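Frequently asked questions

Grerkgate supplies soft solders, fluxes and soldering tools to plumbing merchants, heating engineers and small workshops. The questions below are the ones our trade counter gets most often. If yours is missing, ring the counter between 8am and 4.30pm and ask for Tatsuya Ichikawa, or use the contact form.

Do you sell to the public?

Yes, from the trade counter only. Online accounts are for registered businesses. Counter customers can pay by card and there is no minimum spend.

How do I open a trade account?

Fill in the account form and send it with a copy of your letterhead or a recent invoice. Hülya Şimşekoğlu in accounts checks each form herself and will write back with your account number and credit limit. Until then you can order on a pro forma invoice.

Which solder can I use on drinking water pipes?

Only lead-free. Our lead-free wire is sold under the Evard name and comes in tin-copper and tin-silver versions. The leaded wire we stock is for closed heating circuits and repair work on old equipment, and it is kept on a separate shelf at the counter. If you are not certain where a pipe leads, use lead-free.

What is the difference between tin-copper and tin-silver?

Tin-copper is cheaper and suits most domestic pipework. Tin-silver melts at a slightly lower temperature, flows more easily into a tight joint and costs a good deal more. People who do a lot of small-bore work tend to prefer it. Both use the same flux.

Can I mix your solder with another maker's flux?

Usually, yes, provided the flux is meant for soft soldering and for the metal you are joining. Check the temperature range on both labels. We can only help with problems on joints made with products we supplied.

Does flux go off?

Paste flux keeps well if the lid is closed. It may separate in a warm van, in which case stir it before use. Throw it away if it has dried to a crust or changed colour. Liquid flux should be used by the date stamped on the base of the bottle.
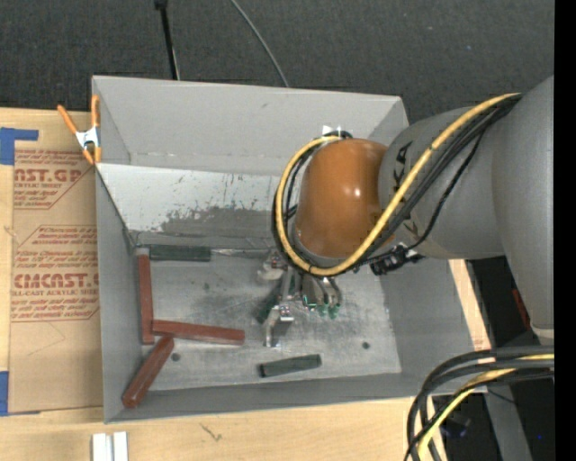 Stainless steel needs a stronger flux than copper does, and the ordinary paste will not touch it. Ask for the Pretov liquid. It is acidic, so wear gloves and eye protection, and rinse the joint thoroughly with clean water when the work has cooled. Do not use it on electrical connections.

What reel sizes are there?

Evard wire comes on 250 g and 500 g reels. Larger reels for workshop use can be ordered but are not kept on the shelf. The catalogue currently has 2,283 lines in it, including spares, so please give the part number when you order - the descriptions of some items are very close.

How long does delivery take?

Stock items ordered before 2pm leave us the same working day and normally arrive the next. Allow 3 working days for the Scottish islands and Northern Ireland. Items marked "to order" take longer, and we will give you a date when we confirm.

Can you send gas cylinders and torches?

Torches without gas go by ordinary carrier. Cylinders do not. They can be collected from the counter, or delivered on our own van if you are on its route. Vans carrying cylinders away must be ventilated, and counter staff will refuse to load one that is not.

What is your returns policy?

Unused goods in their original packing can be returned within 14 days for a full refund. After that we may offer a credit note, less a handling charge. We cannot take back opened flux or part-used reels. If something arrives damaged, tell us within 2 working days and keep the packaging.

Do you have safety data sheets?

There is one for every solder and flux we sell. They can be downloaded from the product pages, and the counter will print a copy on request. Sheets for discontinued products are kept on file, so ask if you still have old stock.

Do you take scrap solder?

We take clean offcuts and dross from account customers, with leaded and lead-free kept in separate tubs. Mark each tub clearly. Mixed scrap is accepted but paid at the lower rate. Payment is made as a credit to your account.

What happened to the Hjaltadóttir soldering irons?

We stopped stocking them in July. Tips and heating elements are still available while they last, and the Pretov irons are the nearest match for size and power. The tips are not interchangeable.

Can someone visit to advise us?

For account customers within reach of the van route, yes. Tatsuya keeps a diary for these visits and there is no charge. Have a sample of the joint and the materials ready, along with the flux you use at present.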